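Marijke Leemans starts most jobs by asking people to empty one drawer. She doesn't sort it or comment on it. She wants to see what they do with their hands when there is nowhere obvious to put things down.

"Usually they look for a surface and there isn't one," she says. "The table has mail on it, the counter has the toaster and the vitamins. So everything goes on the floor, and then they feel bad before we've even started."

Leemans has worked with households for 16 years, first as a moving coordinator and then on her own, under the name Enda. She takes 45 clients a year and turns down the rest. Most of them are not hoarders, she says, and most of them own a normal amount of stuff. They are people with two jobs in the house, or a new baby, or a parent's belongings stacked in the hall.

She grew up over her mother's alterations shop, where the cutting table had to be bare by six every evening. "It was also where we ate," she says. "My mother wasn't strict about anything else. We could leave our shoes wherever we liked."

Her advice now is not very different. Pick one surface, the one you use most, and clear it at the end of the day. Leave the others alone for a while. She asks clients to keep this up for three weeks before she comes back to talk about closets. 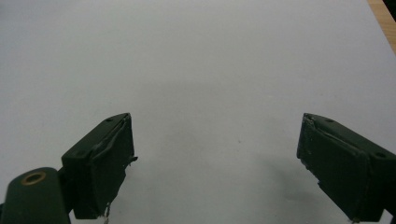
A pale tabletop with a light wooden edge at one corner.

I asked what happens to the things that used to live on the table. She laughed at that.

"They go in a box. I'm fine with a box. People think I'll be upset about the box." The box gets opened on the second visit. Often it holds chargers, school forms and a lot of coins.

She is less relaxed about storage products. Clients tend to buy bins before she arrives, and she has asked several to take them back. "If you buy the bin first, you fill the bin," she says. "I had a woman with three matching baskets, all full of other bags."

Paper is the part she finds hardest, at home as well as at work. She lets her own pile up until November and then spends a weekend on it – her husband goes to his brother's.

She has been asked to write a book and has said no twice. For now she is training an assistant, Ilaria Negri, who will take over the smaller apartments. Negri's first job was a one-room place with no table at all. They used the ironing board.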